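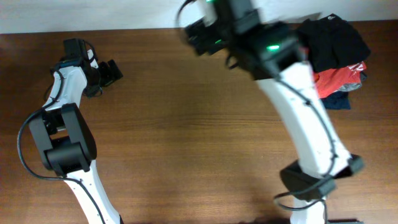

5. Recording your first folding set

By now your two arms should be bolted down, powered, and talking to the Flika recorder. If they aren't, go back to section 4 and come see me after. I'll wait!

This section takes you through one full set of clothes-folding examples, the way I do it on my own table. My first set was a mess and I threw out most of it, so a lot of what follows comes from fixing my own mistakes.

Before you start

Clear the table except for your clothes. I pile mine against the wall, on the right, where the right arm can get to it and the middle stays free for folding. Pick things that differ in color and weight. If you record nothing but black T-shirts, you get a policy that is very good with black T-shirts (ask me how I know).

1. Open Flika and choose New Set. Give it a name you'll still understand in November. "test2_final" is not that name.

2. Set the episode length to 4000 steps. You can stop early any time, and most of my folds do.

3. Check all the camera views in the preview. The head view should show both arms and the whole pile. In each wrist view you want both finger tips at the bottom, with plenty of table between them.
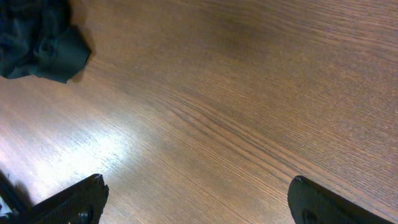

Photo: Sulemana workshop notes, wrist camera

4. Look for glare. A shiny wooden table will throw a white patch into the wrist view if your light sits low on one side, and you can see one on the left there, below the dark cloth. A bit of it is fine and I leave mine in. If the brightness meter in the corner of the preview sits at 255 over a big area, move the lamp or turn down the exposure.

Note: Lock the exposure once you're happy. On auto, the whole picture gets brighter and darker every time a dark shirt crosses the table, and you end up with episodes that don't match each other.

5. Bring both arms to the start pose, grippers open and empty. Press the left pedal. You'll hear one beep, and you're recording.

6. Pull one garment off the pile and bring it to the center. Go at the speed you'd like the arms to go later on. I used to rush this bit to save time, and then the trained arms rushed it too, only worse.

Caution: Keep your hands off the table while the pedal light is on. The arms follow the leaders with no delay worth mentioning, and a wrist swinging toward the wall doesn't know your thumb is there.

7. Get the garment flat before you fold. Take the top corners, one per gripper, lift a little, and lay it back down toward you. It won't come out perfectly smooth and it doesn't have to. Real laundry has wrinkles, so leave a few in.

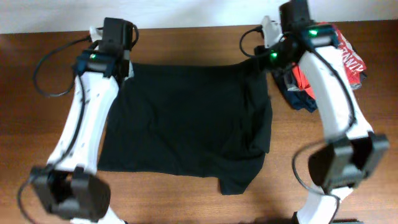 Fig. 5-2. Black garment spread between the arms, rest of the pile at the back right.

8. Fold, move the folded piece to your finished spot, open both grippers, and go back to the start pose. Press the pedal again. Two beeps means it saved, and one long one means the disk is full.

9. Mark the episode Keep, Redo or Recovery. Use Recovery when you dropped a corner and picked it up again. Please don't delete those! They're some of the most useful ones you'll make, as long as they carry the right tag.

10. Muss up the pile and go again. I do 14 episodes, take a break, and do another 14. After that my wrists get sloppy and it shows in the data.

How many do you need?

For one kind of garment on one table, I start training at 500 kept episodes. You can try with fewer, and Zedham (the trainer, see section 7) will happily run, but mine kept grabbing at bare wood.

Cables

Watch the loops on the outside of each arm. They need enough slack for the wrist to turn all the way, and they also shouldn't hang so low that they sweep across the clothes. Two loose ties per arm did it for me. If a cable snags in the middle of an episode, stop, mark it Redo, and fix the tie before the next one.

If you're using the Fladov pedal box instead of the stock one, left and right are swapped. Change this under Settings, Pedals, then do a dummy episode to check.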